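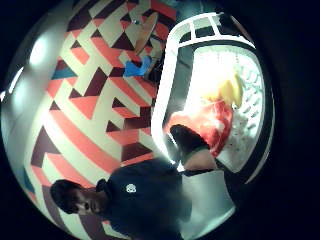

Heat pump sizing and flow temperature - second opinion wanted

tarnbeck
Posted Tue 3 September
Quote in from Wirasden for an air source unit at a design flow temperature of 50 degrees. House is a 1930s semi, cavity filled, loft done. Their heat loss survey gives 242 watts for the back bedroom and 439 for the hall and landing. They want to keep every existing radiator. Does that sound right? I had expected to be told to fit bigger ones and run cooler.

lowflow_kes
Keeping the radiators is cheap for them and dear for you. Every degree you take off the flow temperature improves the seasonal figure. Ask for the same design at 45 and see which rooms fail. It is usually one or two.

Grid_Pedant
Disagree, up to a point. Design temperature applies on the coldest day only. With weather compensation set properly the unit will spend most of the winter well below 50. Two new radiators plus pipework may never pay back.
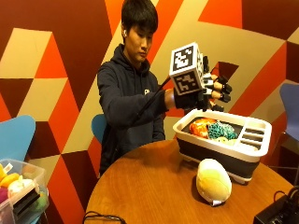
The bigger question is the air change rate they assumed. Older default values overstate the loss badly in a house that has been draught-proofed, and you end up with an oversized unit that cycles in mild weather.

lowflow_kes
Agreed on air changes. Not on compensation. Half the installs I see have the curve left at the factory setting.

Grid_Pedant
Then that is a commissioning fault and should be put right as one.

tarnbeck
Survey says 1.5 air changes for the hall. No pressure test was done. Juston also quoted, with a smaller unit, but would not share room by room figures.

moss31
I would not sign with anyone who keeps the figures back. Get Wirasden to rerun it with a measured value. A test before October would leave time to fit before the cold.

tarnbeck
Will ask for both versions in writing and post the tables when I have them.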